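Sokex open day, June 2025

Unai Miranda had us comparing hand-held grippers at the Wasum bench. Three models, one tabletop, soft pickup pieces.

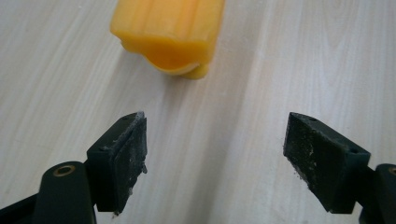

Brass bushings in the black arms, yellow-orange test piece ahead.

The Ullent was lighter, but its trigger felt vague near closing.

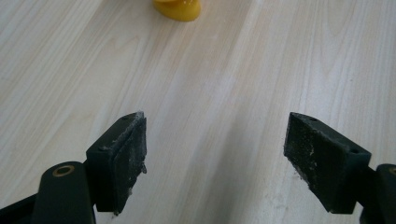
Pad life was my main question for Unai. He quoted 157 hours between changes – optimistic, I think. Lint and gray specks on both pads would have me cleaning them sooner. Next visit is in July, at Barrios.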